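Comunidad de vecinos Residencial Stokgate
Acta de la reunión ordinaria, marzo de 2020

Bueno, me ha tocado a mí otra vez levantar acta, así que lo cuento a mi manera y quien quiera corregir algo que me lo diga en el portal. Empezamos con un cuarto de hora de retraso porque la llave de la sala no giraba, y cuando por fin entramos ya veníamos todos discutiendo del primer punto por la escalera.

1. Lectura del acta anterior

La leí en voz alta, deprisa, lo reconozco. La vecina del segundo B pidió que constara que ella votó en contra del color de la fachada y no en blanco. Consta. También me recordaron que me comí lo del buzón roto, que sigue roto. Aprobada con esas dos correcciones.

2. Goteras del patio y presupuesto del canalón

Este era el punto gordo. Teníamos dos presupuestos sobre la mesa: Vustonico pide 748 euros por cambiar el tramo entero del canalón y Gökçe lo deja en 650, pero sin contar la retirada del viejo. Los del bajo, que son los que se tragan el agua, querían firmar allí mismo con quien fuera. 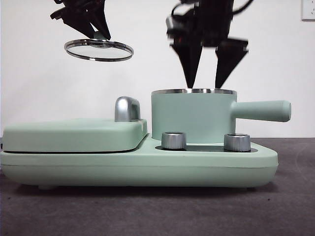
Yo pregunté si los 650 llevaban el IVA dentro y resulta que el papel no lo dice por ningún lado (¡como siempre!). El del ático defendió Vustonico porque le arreglaron la claraboya hace dos años y no le ha vuelto a entrar ni una gota, y la del primero A contestó que una claraboya y un canalón se parecen lo que un huevo a una castaña. Estuvimos un buen rato así. Al final quedamos en llamar a Gökçe para que lo ponga todo por escrito, retirada e IVA incluidos, y si la diferencia se queda en menos de 100 euros se encarga a Vustonico sin volver a reunirnos. Votamos a mano alzada y salió por mayoría, con una abstención.

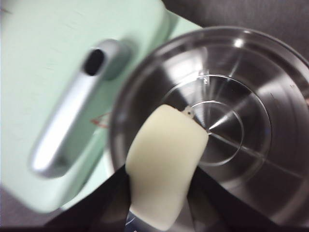 3. Bicicletas en el rellano

Volvemos a las bicis, sí. Ahora mismo hay 5 atadas a la barandilla y el cochecito del tercero no pasa si no es de lado. Propuse despejar el cuartito de debajo de la escalera, donde todavía están las baldosas sobrantes de la obra y un somier que lleva allí desde antes de que yo me mudara. La idea gustó, aunque enseguida salió quién iba a cargar con el somier hasta el punto limpio. Me apunté yo con el del segundo A, que tiene furgoneta.

Acuerdos: se vacía el cuartito antes de que acabe el mes, se hacen copias de la llave para quien tenga bici y la barandilla queda libre. Las copias las paga cada cual. 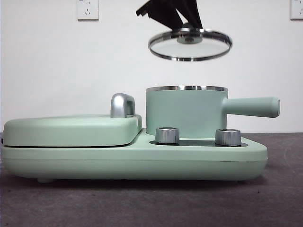 4. Luz de la escalera

El temporizador dura tan poco que llegas al segundo a oscuras, y con bolsas de la compra no tiene ninguna gracia. El electricista de Viltdale ya vino a mirarlo y dice que se puede alargar sin cambiar la pieza. Hubo quien prefería sensores de movimiento en cada planta. A mí me encantan, pero a la del primero B le preocupa que se enciendan cada vez que baja el gato, y la verdad es que ese gato baja mucho. Se alarga el temporizador y lo de los sensores lo volvemos a mirar cuando esté pagado el canalón.

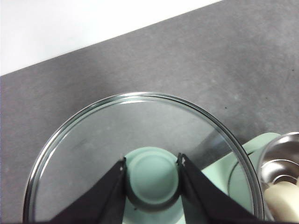 5. Ruegos y preguntas

- Que se cierre bien la puerta de la calle, que hay que empujarla hasta oír el clic.
- Que las alfombras no se sacudan por la ventana del patio cuando hay ropa tendida debajo. Esto lo pidió el bajo derecha y le dimos la razón todos, incluidos los que sacudimos.
- Alguien preguntó por la antena. No sabíamos nada de la antena. Me he comprometido a preguntar al administrador.
- El del ático ofrece macetas de geranios para el portal si otro las riega. Se apuntó la del segundo B.

La próxima reunión queda sin fecha hasta que tengamos la respuesta de Gökçe. Colgaré una nota junto a los buzones, y quien no pueda venir que me deje el voto por escrito en mi casa, segundo C.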